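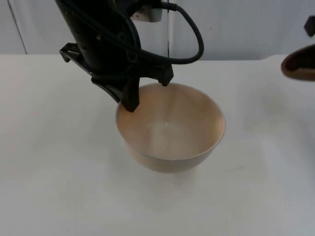 Beige bowl on a white table.

Plain crockery, does anyone still buy it new?
Posted by dalwood_dabbler, Jul 27, 2019
14 replies | 1788 views

Right, I need opinions before I spend money. We've had the same mismatched bowls since we moved in and I've finally been told I can replace the lot. I want plain beige, no pattern, no rim. Went to Stindby at the weekend and they do a set I quite like, but a soup bowl there costs more than my whole first kitchen did!! Is it worth it or do I carry on with charity shops?

pudding_first
Charity shops every time. I got a lovely stack for 2 quid in May and they've been through the dishwasher every night since. Chips? Yes, a couple, but I don't cry over them.

marrowfat
Disagree, sorry. I did the charity shop thing for years and you never get them to stack properly. One's a hair wider than the next and the whole pile leans over in the cupboard. Bought Skukerano ones in the end and they sit inside each other beautifully. Still smug about it.

dalwood_dabbler
Ooh, the stacking is exactly my problem (I've got one shelf, and the door only just shuts). Do the Skukerano ones mark? My sister's white plates have gone all grey and scratchy from cutlery.

marrowfat
Mine have a few grey lines, yes. Bicarb paste and a soft cloth gets most of it off. Don't use the green side of the sponge like my husband did.

pudding_first
So you paid full price and they still mark. I rest my case :)

teaspoon_thief
Can I put in a word for Paracha? Heavier than they look and they keep porridge warm for ages. The beige is a bit pinker than on the website though, and I sent my first lot back. Postage was a pain.

marrowfat
Heavy is no good for me, my wrists are dreadful. Go and pick one up in the shop before you order anything.

dalwood_dabbler
Pinker how? Like plasters? Because I can't be doing with that, the kitchen's already green.

teaspoon_thief
More like weak tea with a lot of milk. It's fine in daylight, I just wanted it to match my mugs.

dalwood_dabbler
OK I can live with milky tea. I'm going to try one Paracha bowl for a fortnight and keep an eye on the charity shops as well, so you're both getting your way. Will report back on the porridge.

3 shares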